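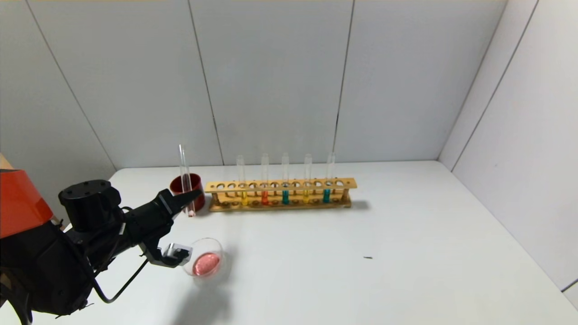
School science kits returned to the Drerumport lending store will be sorted, cleaned and repacked before the start of the new term, the Ambrosio Trust has announced. The trust lends practical equipment to primary schools that have no laboratory of their own, and 378 kits were in circulation during the past year. Each is built around a wooden rack with a row of round holes, in which glass test tubes stand upright above a plain base plank. The colour mixing activity, with small amounts of yellow, orange-red and teal liquid at the bottom of the tubes and a shallow layer of pink in a glass beaker, remains the most frequently requested.

Under the new arrangements, schools will be asked to empty and rinse all glassware before a kit is collected. Tubes should be returned in the padded sleeve supplied – not in the rack – and any chipped or cracked item should be wrapped separately and marked on the packing sheet. No charge will be made for breakages of up to 2 tubes per loan.

The trust said that more than 300 tubes had been replaced during the year, most of them damaged in transit between schools. Racks have generally lasted well, although a number will be sanded and fitted with new posts over the summer.

Food colouring will continue to be supplied with every kit. Schools wishing to use their own may do so, provided that it is water-based and washes out of the glass without staining.

The loan period will be extended to 20 school days from September. Collections and deliveries will be made from the Vullum Road store, which will close at 4pm during the sorting period. The Bellus Centre, where kits could previously be handed in, will no longer accept returns.

Booking forms for the autumn term will be sent to schools in June.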